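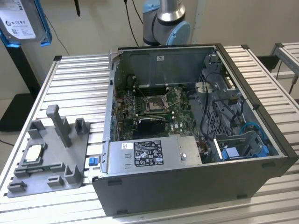 Nobuhle Masilela says I should stop calling it an upgrade and call it what it is, a hobby that eats evenings. She left that under my last post and I've been thinking about it on and off all week. She has a point. But I also have a desktop that is nine years old and still opens my tax folder, so.

February 11, 2023, quick one before dinner. Wanted to write down where I am with keeping the old machine going instead of buying a new one, becuase three people have now asked and I keep typing the same email.

Where it started. Boot time had got silly. Press the button, go make toast, eat the toast, come back, still the logo. Everyone said new computer. The one I priced at Zarimex was 1352 before tax – no, just checked the tab, 1354 – and that was without a monitor and with less storage than I have now. I closed the tab. Opened it again the next day. Closed it.

So, repairs. My budget was 200 and I wrote it on a sticky note so I couldn't pretend later.

First thing, backup. I know, I know. Photos mostly, plus the recipe folder from my aunt that exists nowhere else, plus a pile of choir recordings I will never listen to but can't delete. Took two nights. The first night I went to bed and the thing went to sleep ten minutes after me. Turn off sleep mode. Write it on your hand.

I copied everything twice. One copy lives in the closet, the other went to Lerato Buthelezi's place in a sandwich bag. She has had my spare key for years so it seemed fair.

Then the solid state drive. I'd read forums for a month and scared myself, all those people arguing about cables. Four screws and one plug for data and one for power. The longest part was finding the right screwdriver, which was in the bathroom, don't ask. Fresh install, not a clone. Cloning would have been faster but I had years of junk on there, printer software for printers I gave away, three different things that all wanted to update at startup. Glad I started clean. Less glad at 11 pm when I was hunting for the wifi password.

Boot is now quick enough that I don't get toast.

Memory next. Bought a used pair from a guy on the local swap board, one stick was fine and the other one gave me blue screens for two days before I worked out which. He took it back, no fuss, sent me another. Test your memory before you install everything else on top. I did it in the wrong order and had to wonder about every single part.

Dust. I won't go into it. Do it outside. Hold the fan still with a finger while you blow it out, and unplug the thing from the wall first, and wait a bit.

Stuff I didn't bother with – new graphics card, new case, anything with lights. I do spreadsheets and video calls and one old farming game. It's fine.

What I ended up using, since it's the bit people ask for:

Drive, new
Memory, used
Thermal paste, little tube, enough left for my grandchildren
A Plasteck parts tray with the tiny compartments, which I resisted and now use for everything including earrings

Came in under the sticky note. Not by much. If I'd counted the pizza it would be over 200, so I didn't count the pizza.

Still to do. The front USB port is wobbly and I think the plug inside has come off its pins, will look when I have a free afternoon. The old drive is sitting in a drawer and I haven't wiped it. A couple of you said keep it untouched for a few months in case I missed a folder, and I already found one I'd missed (scanned letters, hidden inside a folder called New Folder inside a folder called New Folder), so yes, staying put until summer at least.

Also the clock loses time when it's unplugged. Coin battery on the board probaly. Cheap, will grab one next time I'm out.

Nobuhle, if you're reading, it was five evenings, and I watched a whole season of that baking show during the copying, so some of those don't count.

Lerato wants hers done now. Hers is a laptop, with glued bits. I said I'd look at it.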